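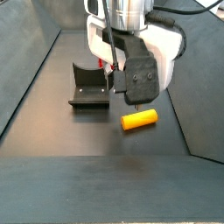 Lemholm Model Engineers and Makers

I had been meaning to get along to the open day at the Wasasden workshops for three years, and every June something has got in the way (one year it was a burst pipe, and the less said about that carpet the better). This time I put it on the kitchen calendar in red pen, caught the early bus with a flask of tea and a cheese roll, and was at the gate by half past nine with 17 other people and a very patient spaniel.

They give you a paper map when you go in, and I went the wrong way round, as I usually do. So I had already seen the lathes, the laser cutter and the cake stall before I got to the Covix room, where the robot arm was. I only meant to stay for a few minutes. I missed the talk on clock repair altogether!

What they've got is an arm reaching down into a shallow grey bin, and the job is putting pegs into a red block with holes in the top. I know that sounds like a toddler's toy, and the lady next to me said as much, but I do think you have to have spent an afternoon trying to line up a tight dowel with a hole before you feel the proper respect for it. I built a bookcase in 1998 that still leans.

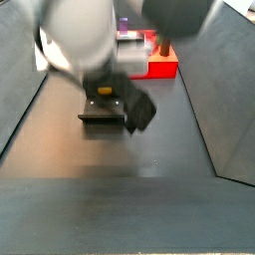
I was surprised by how quickly it could swing about. I'd expected the stately sort of movement you get from a dockside crane, and I took a step back the first time, which made the spaniel bark. The chap running the session told us the arm makes 84 tries in a normal morning and that they keep a note of every single one, good or bad, and I liked him for that. In my own shed the bad ones go in the stove and are never spoken of.

Somebody asked about the black piece with the curved top that stands by itself on the floor of the bin, a bit like a cradle, and there was a long and happy discussion about brackets, which I won't repeat in full. I will say that I came home wanting to make one.
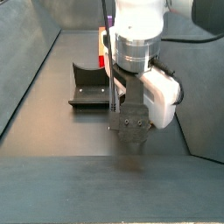

Fingertips on the move, with the black holder standing to the left.

After that came questions, and there were plenty. A boy in a football shirt wanted to know whether it could make toast. I asked about the cables, having had a bad time with trailing leads on my own little milling machine, and got a very thorough reply about leaving enough slack for the wrist to turn. We were six in the room by then, the rest having drifted off for lunch, and it was rather lovely to be able to lean on the rail and natter.
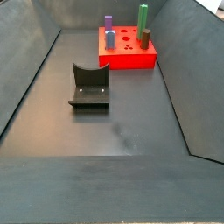

Four pegs up in the red block: purple, pale blue, green and brown.

I finished up in the Venkataraman hall, where the tea urn was, and put my change in the bucket for the roof fund (they have 400 pounds still to find, so do go and buy a scone if you're passing). The bus home was late and I didn't mind a bit. I sat in the shelter and drew brackets on the back of the map until it came.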